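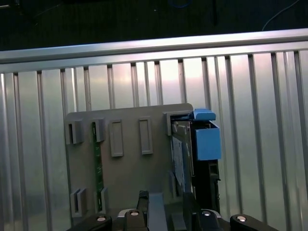

Thread: collecting examples for the board task, week two at Wistley

1/ Many of you asked how we gather the examples for our learning system, so I write it down in small pieces. I am Ustyna Chornovol, I do the collecting together with Stojan Đorđević. The model itself is trained by other people. We only feed it.

2/ The wrist camera looks at the gray plate like this all day. Thin green board in its slots on the left, silver device with the white label on the right, blue block next to it. The policy gets this view plus one fixed camera from the side, nothing more.

3/ The target for this task is 2,000 good episodes. On Tuesday evening we had 698. An episode is one try by a person who drives the arm: approach, grasp the board, pull it out, put it down, open the fingers. Then save or discard.

4/ I learned that the save or discard question is the hardest part of the job. A clumsy grasp which succeeds in the end – is it good or bad? In the first week I threw all of them away. Stojan kept all of them. So our data had two opinions inside.

5/ Now we have a rule. If the operator corrects and finishes, we keep it and put the tag "recovery". If the operator lets go of the board and starts again from home position, we discard. Mairéad Doherty from the training side asked for this tag and she uses it.

6/ The background matters more than I expected. Behind the plate there is pale metal with vertical bars in front, and the metal shines. At ten in the morning it looks different than at four in the afternoon. We record in both hours on purpose and write the hour in the log.

7/ One mistake of mine. For a whole afternoon I started each episode with the gripper in exactly the same place under the plate. It was comfortable and fast. The policy trained on this part was very sure of itself, and when we moved the start by a few centimeters to the side it closed the fingers in the air.

8/ Since then the software chooses the start position. The operator must accept it, also when it is ugly. Josée Fehr complained the first day that her wrist was getting tired from the strange angles, so we changed to shorter shifts. Now she is our most steady operator.

9/ The green board is thin, and from the wrist you see it as a dark line. A small error of angle and you push it where you wanted to grip it. My advice to new people: stop before you close, look once, then close. The pause is also recorded, and this is fine. Mairéad trims the very long ones.

10/ We collect in blocks of 100 and then we must watch some of them again. I choose the ones to watch by random number. If I choose by myself, I always take the beautiful ones.

11/ Somebody asked about the labels. We write one sentence for each episode, by hand, in simple English. "Take the green board out of the gray plate." We vary the sentence a little, but not so much that it becomes poetry. Stojan once wrote "liberate the board" and it is still in the set.

12/ Question from Paraskevi Margaritis in my messages: why not do it all in simulation? We have a simulated version, its name is Hurkitz, and for the approach it is helpful. For the moment when the board leaves the slot it is not good enough yet. The friction is wrong and I don't know how to fix it.

13/ Next is the silver device. It is heavier work for the fingers and the blue block is close beside it, so there is less space for the approach. We will collect it as a separate task with its own log, starting in July.

14/ If you do similar collecting, please tell me how you decide on the half-good episodes. I read all the answers, but slowly – mostly in the evening, when the arm is parked.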